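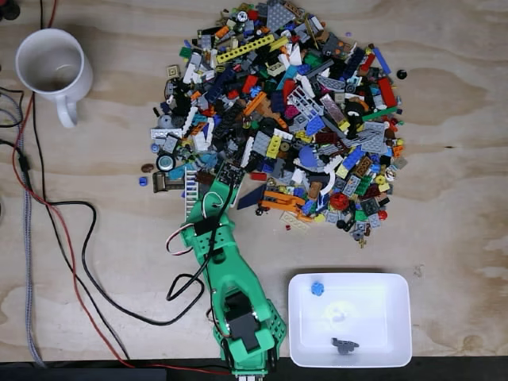
Javiera Alarcón

I have wanted to write about the Costilness mixed lot for a while, and I kept putting it off on the grounds that you can't really review a heap of second-hand LEGO until you have lived with it a bit. Well, we have lived with it. It arrived in March and it has been on and off the worktop ever since, tipped out and swept up and tipped out again, and I feel I know most of it personally by now.

For anyone who hasn't come across them, Costilness is a small second-hand toy seller that buys up old collections and sells them on by weight. You choose a weight, you choose "mixed" or "bricks only", and you wait. I went for 2 kilos of mixed, which cost me £19 with the postage on top, and it came in a plain cardboard box with a drawstring bag inside. The bag is thin cotton and it frayed at the neck quite early on, so I'll say straight away that the bag is the worst thing in the box. Put the lot in a tub and use the bag for pegs.

Now, the bricks! I had bought from other places before and been sent what I can only call somebody's leftovers, all the plain stuff with the interesting bits picked out. I was braced for that again and was very pleasantly surprised. There is a proper spread of things in this one: bricks and plates and tiles, naturally, but also Technic beams, wheels, and a good many odd specialty parts that you would never think to ask for and are delighted to find. My own favourite is a bronze-coloured arch, which has been the gateway of more castles than I could tell you. There is a white ladder that goes everywhere. There's a white or pale grey bit of lattice fence (the colour depends on what the light is doing and who you ask), and a translucent tile in a pinkish shade that my niece Macarena considers a jewel and will not have used as a window.

The colours deserve a mention of their own. Bulk lots can be awfully grey. You do get plenty of black and grey in here, dark and light, and if you are building anything with an engine you'll be glad of it, but there is also red, orange, yellow, lime, dark green, a couple of blues, teal, tan, brown and even some pink. When it's all tipped out together on the pale wood it looks so cheerful that I tend to leave it there longer than I should, with my coffee mug parked in the corner well out of the way of elbows. The coffee gets finished and the LEGO doesn't get put away.

Wheels and tyres were my one worry at the ordering stage. Macarena builds vehicles above all else and a car with odd wheels is a source of real grief. In our lot there were tyres by themselves, and there were wheels with the tyre already on, including a dear little one with a grey hub that has been on the front of a tractor, a pram and something she called a mail rocket. What I can't promise is matching sets. We had to do some swapping about, and one lorry has gone through life on a slant. If you want four of the same, I would order a bag of wheels separately and save yourself the hunting.

Cleanliness was good. I washed everything anyway, in a pillowcase in the sink with washing-up liquid, then laid it out on towels overnight, and the water came out a bit cloudy but nothing to write home about. There were a few pieces with tooth marks. I have children in the family and I don't hold tooth marks against anybody.

A word about sorting, as I know people feel strongly. My friend Ximena Escobar sorts by colour into little drawers and her shelves are a joy to look at. I tried it for a fortnight and found that we built less, and that I was forever being called in to rule on whether something was tan or yellow. What works for us is the big pile. You put your hand in at the edge, you pull, and you see what comes away. You go in looking for an orange sloping piece and come out with a blue dish, and then you are making a satellite station and everyone has forgotten about the roof. The noise is part of it too, that lovely dry rattle, although I do accept that it isn't lovely at six in the morning.

The big pile does have its drawbacks. Small round things escape. There is always a black one off to the side by itself somewhere, and the brown and blue ones are nearly as bad, and they travel. I've had good results from tipping out on the worktop and keeping the heap well back from the front edge. A sheet on the floor would do the same job if you have better knees than mine.

The other thing to know is that large parts are a matter of luck. We got a grey baseplate, and very useful it is, and a long yellow Technic beam with the row of holes that has served as a crane, a bridge and, for one afternoon, a flute. Javier next door ordered the same weight and had no baseplate at all, though he did get far more figures than we did. I wrote to Costilness to ask if you could request one, and had a friendly answer from a Mr Washington Meireles saying that they scoop from the same bins for everybody and don't pick. Fair enough, I suppose! I would happily have paid a little more for the choice.

Instructions there are none, of course. If your child likes to follow a booklet and end up with the thing on the front, I'd steer you towards a boxed set and keep this for a second present. Macarena went through a short spell of asking what it was "meant to be", and then one wet day she built a market with fences and an arch and a red round thing on top of it (she says flower, I say gear) and the question never came up again.

Would I buy it again? I already have, in the smaller size, for my godson, and his came with so much teal that his mother rang me about it. I'd take a mark off for the bag and half a mark for the postage, which seems steep for something that can't break. Otherwise I've been thoroughly happy with it, and the market is still standing on the hall table, so if you come to the house please go round it on the left.

Last updated: August 28, 2022

More reviews
Hamano stacking drawers, the 16-drawer size
The Drenar colander, after a winter of pasta
Figueroa folding step stool
Wooden train track from the charity shop: what fits what
Jigsaw boards for small tables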